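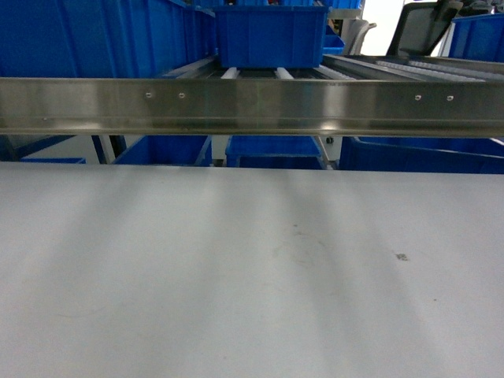 PLENDOV FLOW BENCH

Home | Benches | Racking | Bins | Spares | Contact

A packing table with a roller shelf behind it. We have tried to make that sound more exciting and have given up. You stand at the table, the blue bins sit on the slope at the back, and you stop walking to the far end of the building every time you need something.

The top is a pale gray-white, matte, and wide enough to lose a pen on. It will pick up smudges and scuffs, as ours has. Lilian Wanyama in sales would like us to call this "character." We call it a table that gets used, and suggest a damp cloth.

Along the back runs a long brushed stainless-steel rail with a folded lower lip. It shows every light in the ceiling and stands between the rollers and your paperwork. Behind it, white rollers on a slight incline carry the bins. Ribbed blue plastic bins suit it well. Other colors roll just as happily, though Berwyn Meredith in the workshop will pretend not to hear you ask.

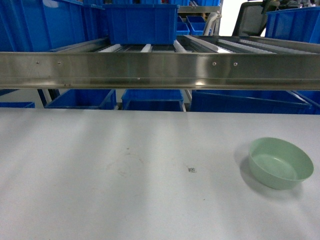 Ordering and bits

Flow Bench, table and roller shelf: $191
Extra roller track: $145
Delivery: 7 working days

Bins are sold separately. So are bowls – the round mint-green one is plastic and shallow, good for screws, labels or the candy you weren't going to share. Ask for the Prakine bowl.

The bench arrives in 2 boxes, one of them much heavier than it looks. Spare rollers and rail screws are kept in stock, so please don't throw out the whole shelf over one squeak. Questions about odd sizes go to Huguette Arnaud, who will want measurements in inches and won't accept "fairly long."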